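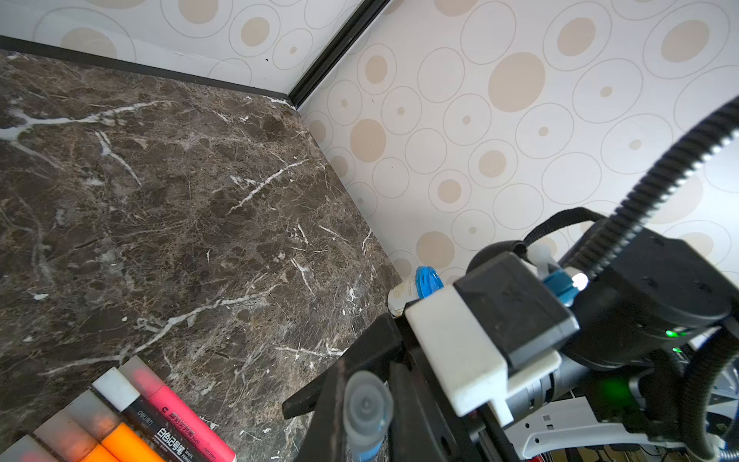
Frequently asked questions about the Sulness Lettering Weekend

What is it, exactly?
Two days of drawing letters by hand with other people who love doing it! We look at old shop signs, copy the ones we like, and then everybody makes a sign of their own to take home. The weekend runs in August in the old Venter print hall, which opened in 1876 and still has painted lettering over the side door (go look at that R, it's gorgeous).

Do I need any experience?
None at all. If you can write a grocery list, you can start. People who have been lettering for years come too, and the mix is a big part of the fun.

My handwriting is terrible. Will that be a problem?
Not a bit. Lettering is closer to drawing than to writing, so you build each letter slowly, one stroke at a time, and you can rub out your pencil lines as often as you like. Some of the loveliest signs on our wall came from people with handwriting you couldn't read.

What should I bring?
A soft pencil, an eraser, a ruler and any markers you already enjoy using. Chisel tips are great for thick and thin strokes, and round tips are easier for block letters. Paper is included, and so are the brushes and paint for Sunday-style showcard lettering, our name for the big, bouncy kind you used to see in grocery windows.

How big are the groups?
There are 19 places in each group. Beginners can ask for a table near the front.

Can kids come?
Yes, from age 6, with a grown-up who is also signed up. They tend to be fearless with color, and we love having them.

What is the Zandanus alphabet everyone keeps talking about?
It's our practice alphabet, all wide curves and short, stubby feet. You'll draw the whole thing on the first morning. The S is hard! Leave it for last.

Is there food?
The Parau bakery next door sends over soup and rolls at noon. Tell us about allergies when you sign up.

Can I see the sign collection without taking the class?
Please do! There are 700 signs upstairs and the stairs are open both days. Photos are fine, flash is not.

When does sign-up close?
July 23, 2026. If a place opens up after that, we write to the people on the waiting list in order.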